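Keep the Cups on the Shelf
By Roald Aasen

The council in Visonmont wants to stop lending crockery. Since the hall reopened, anyone who books it has had the use of the cupboard: plates, cups, cutlery, two urns. Under the proposal now out for comment, hirers would bring their own or pay for a disposable pack at the door.

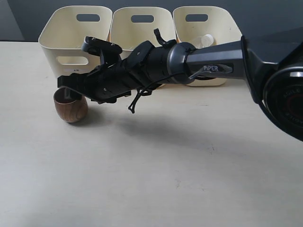

I think this is a mistake, and a more expensive one than the staff report lets on.

The report puts the cost of replacing lost and broken items at $570 last year. Nobody disputes that. Things chip, and teaspoons go home in the bottom of cake tins. But the hall took 3,292 visitors through its doors in the same year, and the figure works out to a bit over 17 cents each. I can't think of another municipal service that comes so cheap. The gravel on the parking lot costs more.

Then there is the pack. The supplier named in the report is Oltik, and the price is $2 a person for a plate, a cup, a fork and a napkin. A funeral lunch for 100 people would cost the family $200 before anyone had buttered a roll. A wedding can absorb that. A grieving family might too, but I don't see why we would ask them, when the plates are already sitting in the cupboard and have been paid for.

Garbage gets one line in the report. It says the packs are compostable, and they may be, but the town has no compost collection. What goes in the bin at the hall goes to the landfill on Halvorsen Road with everything else. We spent a good part of last August being told at public meetings that the landfill was filling up faster than planned. I would have liked to see the two files on the same desk.

The stronger argument on the other side is about washing up. Vidar Lindqvist, who books the hall for the curling club's suppers, told me his members are getting older and no longer want to stand at a sink until eleven at night. I take that seriously. I have stood at that sink. The hot tap is slow and the drying rack holds far too little, so plates end up stacked on tea towels along the window ledge.

But that is an argument for a dishwasher. The kitchen has the plumbing for one, left over from the old machine, and a used commercial unit is not hard to find. Orhun Güneş ran the Zellora café for years with a second-hand one and says he replaced a pump and a door seal in all that time. The report doesn't price a dishwasher at all. It should have, even if the answer came back as no.

I also think something is lost when people are handed a thing to throw away. I don't want to make too much of this. Coffee from a paper cup is still coffee. Still, people with a real cup in their hands tend to sit down with it, and afterward they carry it back to the kitchen, and somebody in the kitchen says hello. I met half the people I know in this town that way - with a tea towel over my shoulder, asking where the big platters went.

My suggestion is a modest one. Keep lending the crockery. Charge a deposit if the losses bother us, and give it back when the shelves are full again. Get a price on a dishwasher. Sell the packs to anyone who wants them, since some groups will, and that's their business.

Comments on the proposal can be left at the town office or sent in by mail, and they close on 13 February 2019. The form has a very small box. Attach a second page if you need one.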